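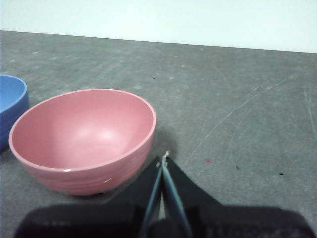
A gripper beside the pink bowl at Norley's teleoperation bench. The blue bowl is at left.

Norley opens remote teaching bench to outside teams

Norley has opened its tabletop teleoperation bench to outside users, the company said Saturday. Teams can now book the station by the half day and record their own demonstrations for training manipulation policies, either on site or over a network link.

The bench consists of a single arm with a two-finger gripper, a wrist camera and a leader arm of matching geometry. The operator moves the leader arm by hand and the follower copies its joint angles. Gripper opening is set by a trigger on the leader handle. Joint positions, trigger values and wrist video are written to one log per attempt, with a shared clock.

The first task set released with the bench uses plastic and ceramic tableware. It covers moving a bowl to a marked position, separating two bowls that stand close together, and nesting one bowl in another. Takeshi Kinoshita, who runs the bench, said bowls were chosen for the thin rim and the curved wall. A finger has to go inside the rim and the other outside it, and an error of a few millimeters in approach height either misses the rim or pushes the bowl across the table.

"People close too early," Kinoshita said. "They see the tips near the rim in the wrist view and pull the trigger. We ask them to stop, look at the gap between the fingers, open, and then come down."

New operators complete 10 practice attempts before any data is kept. A standard session is 20 recorded attempts per task, with the start positions changed between attempts. Failed attempts are stored and labeled but are left out of the default training split. Users can put them back in with a flag in the export tool.

Two teaching modes are available. In hand guiding, the operator holds the follower arm directly and leads it through the motion with the motors in gravity compensation. In remote control, the operator works from the leader arm and can be in another building. Kinoshita said hand guiding gives smoother approach paths, but the operator's hands often enter the wrist view, and policies trained on that video tend to do worse when the hands are absent. Most of the bench's own recordings are therefore made remotely.

Remote users see only the wrist feed unless they ask for the overhead view. The feed is deliberately the same one the policy receives – an operator who can see more than the policy may use cues that never reach the training data. The link software holds the arm in place if commands stop arriving, and the attempt is marked as interrupted.

Hakach, which wrote the link software, has published the message format so that users can connect their own leader devices. A converter for older logs is planned for November. Manríquez, a maker of kitchen handling equipment, is the first outside firm to take a block of sessions. It plans to record stacking and unstacking with its own tableware and compare the results with the scripted motions it uses now.

Bookings are handled through Briterent, the equipment rental service. Each booking includes setup time and camera calibration, and raw logs are kept for 10 days after the last session. Users who bring their own objects should send dimensions and weights in advance. Items that need a wider opening than the standard fingers allow can be run with a second finger set, which takes part of the session to install and requires a new calibration.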